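Task boundaries for humanoid work cells

4 min read

Most of the written guidance we have for robot cells assumes the base is bolted down. You draw the reach envelope, add the stopping distance, put the guard or the scanner line outside the result, and the drawing stays valid until somebody moves the pedestal. With a legged machine the envelope moves with the feet, and a lot of otherwise careful risk assessments stop being useful on page one.

I spent most of August rewriting our internal rules for this at Giltis. What follows is the part that changed the most. It is our practice and carries no authority beyond our own floor.

Define the stance first. Every manipulation task sheet now starts with a stance zone, meaning the floor area both feet must be inside before either arm is allowed above the waist. The zone is given relative to the furniture. We used to give it relative to the room, and a table that had been nudged sideways made the sheet wrong without anyone noticing.

Limit the arms by task, one at a time. An arm that has no job in a given step still has a full joint range unless you take it away. The sheet must list, for each arm, the allowed volume and the top speed. "Idle" is no longer accepted as an entry. Write the hold pose and the torque limit for it.

Treat the person and the machine as sharing the floor. Our old form had a box for "operator outside cell" and people checked it by habit. The new one asks for the closest standing distance in millimeters. For two-handed table work at reduced speed we use 1800, measured from the nearest foot of the robot to the nearest foot of the person. If someone has to be closer than that, the sheet goes on the supervised list and a second person holds the stop.

Know what the stop does. On an arm with a fixed base, removing power and setting the brakes is usually the safe state. On a machine that balances, it can mean a fall. The sheet has to say which stop category is wired to which button, and where the robot would go down if it lost its legs. We mark the fall zone as a circle using standing height plus full arm reach. It is conservative, and it takes up a lot of floor.

Check the surface. Carpet is allowed for slow work, provided it is fixed and has no loose edge inside the stance zone. The Clodlow checklist we started from only mentions hard floors, so we added our own line for it. Cables on the arm need a look as well - any external loop should be checked against table corners through the whole motion before the speed limit is raised.
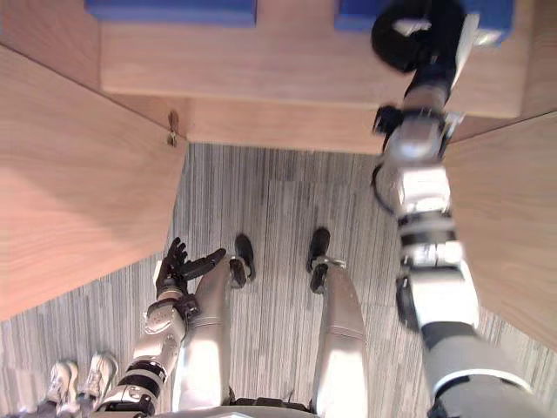

Tabletop handling with light wooden furniture is where these rules get used most. The hand is up on the table beside the part, the feet are down on carpet between side panels, and both regions need their own clearance figure. Mokoena objected that two figures per sheet is a burden, and that the foot clearance could be folded into the stance zone. I disagree. A foot can be well inside its zone while a knee is against a panel.

Revision control is the last item. A task sheet expires after 100 hours of running time or at any firmware change, whichever is first. Expired sheets come off the wall the same day. The next revision will cover handover of objects between robot and person, once we agree on a grip force test.

Comments (3)

Rakedier
We run a similar sheet but express the fall zone as a polygon. The furniture blocks some directions and the circle was eating our aisle. Did you consider it?

Reply from the author
Yes. We dropped it because light furniture can tip or slide. If yours is anchored and you have tested that, a polygon seems fine to me.

Unsigned
Is the 1800 measured with the arms stretched out, or does it stay the same in the hold pose? Our lab argues over this every time a sheet comes up for renewal.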